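Back of House Forum > Catering & Contract Kitchens > Equipment and Automation
Thread: Arm on the tray line, anyone living with one?

tarragon_tess
Our site does patient meals and a small staff cafe. Management has signed up for a trial of a Strobel arm on tray assembly, starting in July. For now they're teaching it with play food and a practice table. Two from this afternoon: 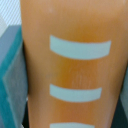
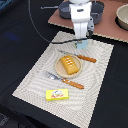
We plate 800 trays on a normal day with a line of 16. Kerstin Brandes, our ops manager, says no jobs go, people get "moved up to quality." I've been on that line long enough to want to know what quality means at five in the morning. Look at the table they've given it: one plate, one cake, the knife on one side and the fork on the other, everything with space around it. My trays have a soup bowl touching a juice touching a roll, and a diet card that has to be read before any of it goes down. Has anyone worked beside one of these past the demo stage?

gravy_boat_greg
Past the demo stage, yes, eight months. Ours does cutlery and wrapped items and nothing else. It took two people off the line. They weren't fired, they just weren't replaced when they left, so technically management told the truth.

mlopez_dietary
What happened to the pace?

gravy_boat_greg
The belt got set to whatever the arm liked. Slower than us on a good morning, and it never speeds up when you're behind. You used to be able to push for ten minutes and then all take a breather. That's gone.

Haltel_hand
Going to disagree with the mood in here. We have two arms at Haltel and my wrists are better than they've been in years. Dropping a fork on 2,000 trays a day is not skilled work and I don't miss it. Everybody romanticizes the line until they need a cortisone shot.

tarragon_tess
I'm not romanticizing it. My shoulder clicks too. What I'm asking is who gets the job that's left, because checking trays for allergens all shift with nothing to do with your hands is a different kind of tired.

Haltel_hand
Fair. We rotate every 30 minutes. Took a fight to get it.

mlopez_dietary
Get that in writing before July. Britta Wiegand was our rep when we had the Wanen system put in and she made them write down the rotation, who clears a jam, and who gets blamed when a wrong item goes out. The third one took the longest.

old_ladle
I've seen three "trials" and every one was already paid for. Ask Brandes what result would make them send it back. If there's no answer to that, you have your answer.

Haltel_hand
Or they liked what they saw and kept it. Happens.

old_ladle
Sure. And who was asked if they liked it?

cuiping_j
Is that a cloth placemat under the plate? Are you using those on the trays?

tarragon_tess
No, ours are bare plastic, and slippery. I brought that up today and was told real trays come "in the next phase." Same answer for soup.

gravy_boat_greg
Soup was next phase for us too. Still is.

mlopez_dietary
Are they counting the time your people spend setting up for it? Ours had somebody laying everything out square before each run, and that person didn't show up anywhere in the numbers.

tarragon_tess
That would be Yvette and me. I'll start writing down our minutes. Meeting with Brandes is at 2 p.m. tomorrow, and I'm taking the rotation, the blame question and old_ladle's question with me.

Haltel_hand
Ask for anti-fatigue mats at the checking station while you're in there. Ours came out of the installation budget.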